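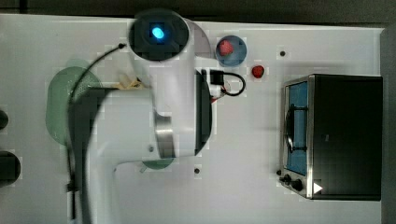 What does the Nonuneo specification cover?

Nonuneo covers the selection, placement, cleaning and storage of loose items on a shared pretend-kitchen table: toy food, bowls, plates, cups, colanders, utensils, plush pieces and small countertop appliances used as props.

VUVO RELEASES SECOND EDITION OF NONUNEO TABLE SPECIFICATION

New edition adds rules for soft items, nested containers and appliance props

HJALTESTED, January. Vuvo, a publisher of setup and maintenance documents for play spaces, has released the second edition of Nonuneo, its specification for pretend-kitchen tables in preschools, libraries, waiting areas and toy-lending rooms. The second edition replaces the first in full. Sites that work to the first edition may continue to do so until the end of their current inventory period.

The document sets out how a table is divided, what may be placed on it, how items are returned to their positions after a session and how each type of item is cleaned. It applies to tables with a single flat surface. It does not apply to molded play-kitchen units with built-in sinks or burners, and it does not cover real cooking.

The item register has been extended to 388 entries. Each entry describes a type of item, such as "bowl, shallow, rigid" or "fruit, whole, rigid," and assigns it a zone, a cleaning class and a storage position. Entries do not name makers or part numbers. A site with an item that fits no entry is asked to use the nearest entry and record the difference on the inventory sheet.

"The first edition was written around hard plastic food and matching dishes," said Maëlle Cloutier, editor of the specification at Vuvo. "Most tables have a mixed stock. There will be a plush item next to a rigid one, and dishes from several sets in several colors. The register now reflects that."

Table layout

The specification divides the table surface into five zones: loose food, open containers, flat dishes, tall items and appliance props. Zones are defined by their use and not by fixed dimensions, so the same plan can be applied to tables of different sizes. Zone boundaries are not drawn on the surface. Sites may mark reference positions with small removable dots.

Loose food is placed toward the middle of the table, within reach from every open side. Food items may also be placed in a bowl at setup, provided that at least one item of the same type is left outside it. A strawberry in a bowl and another on the table surface is the arrangement used in the document's sample plan. In trial sessions, users at a table laid out this way began moving items between surface and container with less prompting from staff.

Open containers are set with their rims fully visible. The first edition allowed bowls to be stacked at setup. The second edition does not, except in storage. Colanders are treated as open containers and are placed upright, never inverted over other items.

Flat dishes are left empty at setup. A plate that already carries food tends to be left as it is, and the dish then drops out of use for the rest of the session.

Tall items, including cups, are kept off the table edge wherever the surface allows it. Utensils may stand in a cup if the handle does not extend past the edge of the table. Where it does, the utensil is laid flat beside the cup or the cup is moved inward. Edge placement was the most frequent fault recorded during the site review for the second edition.

Appliance props are placed to one side so that they do not divide the surface. A toaster oven, a kettle or a similar item may be used as a prop only if it has been taken out of service under the site's own electrical rules. The specification gives no procedure for taking an appliance out of service and refers sites to a qualified person.

Soft items

A new chapter deals with plush and other fabric items. The first edition assigned all of them to a single cleaning class. The second edition uses two: soft items with a sewn or embroidered surface, and soft items with a printed or bonded surface.

Sewn and embroidered items are checked for loose threads along the border of each label and around each letter. Small stitched graphics are checked in the same way. Any thread that can be lifted with a fingertip is trimmed or resewn before the item is returned to the table. Printed and bonded items are checked for lifting at the corners.
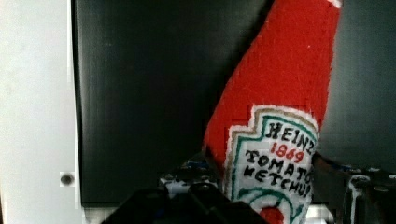
Plush ketchup bottle with an embroidered label. Condiment items of this type are listed in the soft-item chapter of Nonuneo.

Condiment shapes are registered as tall items when they are rigid and as loose items when they are soft. The difference follows from how they behave on a table. A rigid bottle can be stood upright at setup and will generally stay there. A plush bottle may lean or lie down, and a plan that calls for it to stand will be out of order within minutes. The second edition therefore accepts a soft bottle in any orientation, provided it does not cover another item or lie across the opening of a bowl.

Soft items larger than the dishes they are used with are placed beside the appliance zone. They may rest against a stable object. They may not be used to prop up or hold back another item.

"Soft items generated more questions from sites than everything else in the first edition," said Unnur Brynjólfsdóttir, who led the site review. "The questions were mainly about washing, and after that about where to put the large ones. We had one line on the subject. It now has its own chapter, with drying positions."

Washing instructions on the item take precedence over the specification in every case. Where the care tag is missing, the item is spot cleaned by hand, air dried and kept out of use until the filling is dry throughout. Sites without space for air drying are advised to limit the number of soft items in circulation.

Color and contrast

The chapter on color has been revised. Sites with a white or pale surface are advised to check translucent dishes under their usual lighting, as pale green and clear pieces can be hard to pick out at the rim. If a dish cannot be seen easily from a seated position, a brightly colored food item is placed next to it. Dark cups and dishes need no such measure on a pale surface but should be kept clear of dark appliance props and of any table edge that faces a dark floor.

The specification does not require dishes to match. It does ask that dishes of the same color be separated at setup where the stock permits. Two green containers of different shapes placed side by side are frequently taken for one set and put away together, which then shows up as a shortage in one storage bin and a surplus in another. 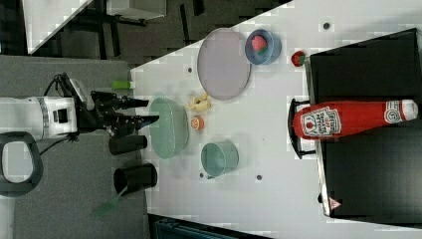
Return to position is the last step of each session and has been shortened. Under the first edition, staff cleared the table completely and laid it out again from the plan. Under the second edition, staff first remove anything standing at the edge, then return loose food to the middle, then empty the flat dishes. Containers are left where they are if their rims are visible and they stand inside the correct zone. A full reset from the plan is needed only at the start of the day and after cleaning.

Cut fruit pieces need separate attention at this step. Halves are placed with the cut face showing, so that a missing counterpart is noticed. Whole fruit is laid on its side if the shape will not stand.

Storage

Storage positions in the register are written for the Bisia bin system, which Vuvo supplies, but may be applied to any set of open bins. Each position consists of a bin number and a level. Rigid food is stored at the lowest level. Dishes are nested by diameter at the middle level, with colanders nested last so that air can pass through the stack. Soft items are stored on top, uncompressed.

Bin labels have been redrawn as outlines. The first-edition labels used color photographs, and sites reported that a replacement item in another color was often left out of the bin. Outline labels are supplied for the common shapes, and blank labels are included for the rest. Existing Bisia bins accept the new labels without modification. Old labels should be removed completely, including adhesive residue, before the new ones are applied.

Site review

The second edition draws on a review of 170 tables. Participating sites submitted their inventory sheets, a drawing of the table as laid out in the morning and a second drawing made before closing. Submissions were compared with the first-edition plan, and every recurring difference was either written into the new edition as permitted or listed as a fault with a corrective step.

Differences now permitted include food placed in bowls at setup, soft items lying flat and mixed dish colors. Listed faults include utensils extending past the table edge, containers stacked during use, and items stored inside appliance props. The full list is printed as an annex.

Availability

The second edition of Nonuneo is available now from Vuvo as a printed binder and as a file for download. The binder includes the register, the sample plan, blank inventory sheets and one set of outline labels. Holders of the first edition can request the changed pages separately. A translation of the soft-item chapter is in preparation.

Comments on the register may be sent to the editor in writing, with the inventory sheet for the table concerned. Proposed new entries should state the type of item, its material if known, its largest dimension and the cleaning method currently in use.

About Vuvo

Vuvo publishes specifications, inventory forms and labels for shared play spaces, and supplies the Bisia bin system. The company is based in Hjaltested.

Press contact: Maëlle Cloutier, Editorial Office, Vuvo, Hjaltested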